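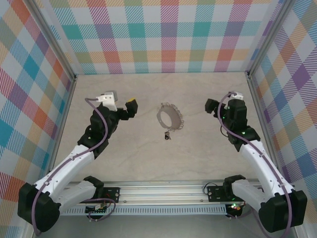
The owner of the Suludwood bakery starts work at 2 in the morning and bakes 600 loaves before the doors open. In November the number goes up.

“People want rye when it gets cold,” she said. “I don't argue with them.”

She paid $4000 for a used oven and spent a month learning where it burned. The back left corner is still bad.

“I put the rolls there and turn them early,” she said.

Asked whether she would open a second shop, she said no. Her lease has a year left, and she wants to renew it first.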